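Subject: Re: [cendia-shirts] Folding before bagging?
From: Titilayo Onuoha
To: cendia-shirts list

Saulius and all, 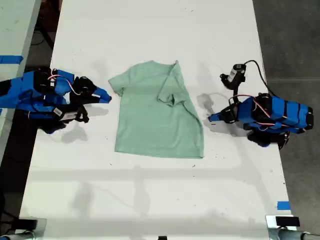

I'd keep the folding step. I know it eats most of an afternoon, but the bags we sent out unfolded last year came back to us as complaints from the Toledo end, and I was the one answering those emails. Replies in line below.

Saulius Luik wrote:

> We have 900 shirts coming from Modau for the summer run and
> I'd like to settle how they get packed before the boxes land
> at Keritz. My proposal is to roll them. Rolling is faster, you
> can teach it to anyone in a minute, and the rolls stand up in
> the carton so you can read the size sticker from the top.

Rolling is faster, I agree. I timed myself on a dozen of each and the rolls won easily. The trouble is at the other end. A rolled shirt has to be opened to see the print, and then whoever opened it puts it back as a lump. By lunchtime on a sign-in table you have a carton of lumps. A folded shirt with the print facing up doesn't get opened nearly as often.

Also the rolls spring. These are a soft heathered knit and they don't hold a tight roll without a band or a piece of tape, so add the cost of 900 bands and the time to put them on.

> If people want to fold, then we need one fold and not five.
> Last time we had thirds, halves, one person doing the
> department store thing with a board, and the stacks leaned
> all over the place.

Yes. Here is the fold I'd like us to use. It's the ordinary one.

Lay the shirt flat, front side down, neck away from you. Smooth it from the middle out toward the sleeves, then down toward the hem. Don't chase the hem. On this batch of knits it rarely hangs dead even and if you pull it straight you put a twist in the body.

Bring one side in, sleeve and shoulder together, so the fold starts partway along the shoulder and the edge runs straight down. The common mistake is to bring in the shoulder and leave the bottom behind. Then you get a slanted crease from the neck down into the middle and the finished shirt comes out as a wedge. If you see that slant, run your hand down the side and bring the lower part over to match before you go on.

Turn the sleeve back on itself so it lies inside the folded edge. Do the other side the same way. The two sides should come close to meeting, and a small overlap is fine.

Fold the hem up to a bit past the middle, then once more to the collar. Flip it over. The print should be centered and the collar at the top.

It ends up at 11 inches wide for a medium if you do it by eye, and that fits the carton two across. The XLs need the sides brought in a little further. I would rather have all sizes at the same width and let the big ones be thicker.

> Do we need boards?

No. We bought four and two of them are already cracked at the hinge. They slow down anyone who has folded laundry before. I'll bring the two good ones for people who prefer them.

> What about tables? The gray ones at Keritz wobble.

Please use the white ones along the wall. They're smooth, so the shirts slide when you square them up, and pale dust doesn't show on them, so wipe them anyway before we start. The mint green shirts pick up every mark. Same goes for hands - no coffee on the folding tables, please. There's a shelf by the door.

> Carton count?

Modau's packing note says 750 adult and the rest youth. Keep youth in separate cartons from the start. Mixing them and sorting later was the worst part of the December job. Stack by size, collars all facing the same way, and put the size sheet on the short side of the carton, not the lid, where it disappears as soon as something is set on top of it.

> And is there any money for bags this time?

There is some. The total for the run is 3350 including freight, and I left a line in there for clear bags on the youth sizes only. The adult shirts go in without bags. If somebody objects to that I'd like to hear it before I place the order, which will be at the end of the month.

One thing I haven't worked out is the long-sleeve shirts for the Toledo crew. The sleeves need to be doubled back twice and they make a ridge down the middle of the stack. If anyone has a way of folding those that stays flat, please post it to the list.

Titilayo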